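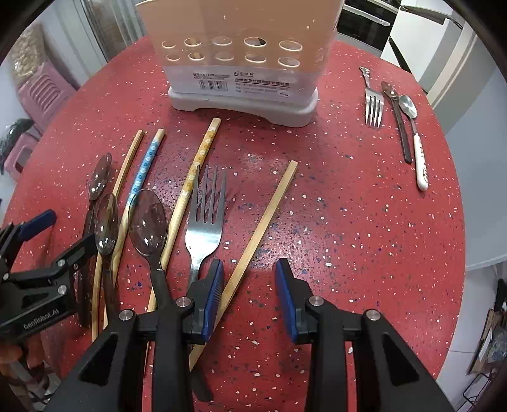 Figure 1. Utensil sorting with two hand-held grippers, seen from the camera on one of them.

Unit 3: Collecting demonstrations by hand

Reading before the session: the Zestalora task guide, sections 2 and 3. Bring your own copy of the log sheet.

A learned policy is only as good as the examples it is trained on. In this unit we collect examples with hand-held grippers. The person does the task with the tool in hand, and the camera on the tool records what the policy will later have to work from. There is no robot arm at this stage. The arm comes in with Unit 6.

3.1 The task

Utensils start on the table and end in the holder. One demonstration is one full pass, from the first reach to the last release. Stopping halfway and starting again makes two recordings, and both are logged as partial.

Figure 1 shows why we chose this task. Chopsticks, spoons and forks lie close together, and some of them overlap. The smoky-brown spoons are translucent, so a chopstick can be seen through the bowl of one. The large fork throws glare at the neck. Models trained only on matte, well-separated objects do badly on this kind of table.

3.2 Layout

Change the layout between demonstrations. Slide the pieces, turn some of them end for end, and let a few cross. In the figure the small fork on the right points the opposite way from the large one. Keep layouts like that in the set. If every handle faces the operator, the policy learns one approach and fails on the rest.

Move the holder too, but keep it standing and within reach.

3.3 Handling

Open the jaws before you reach. Come in over the piece, close, lift clear, then travel. Avoid dragging. Thin handles should meet the middle of the pads.

With two grippers, decide which side moves first. The idle gripper may stay in view, but it should not cover the piece being picked. Fingers will hide part of the target during a grasp. This is normal and is not grounds for rejecting a recording.

3.4 What to log

Operator initials
Layout number
Full or partial
Drops, with the piece named
Any change in lighting

A dropped piece that is picked up again stays in the recording. Recoveries are useful and we have too few of them.

Assignment

Record six full demonstrations, each with a different layout. Upload them with the log sheet to the Metum folder by Friday, April 29, 2022. Late sets will be used for testing only.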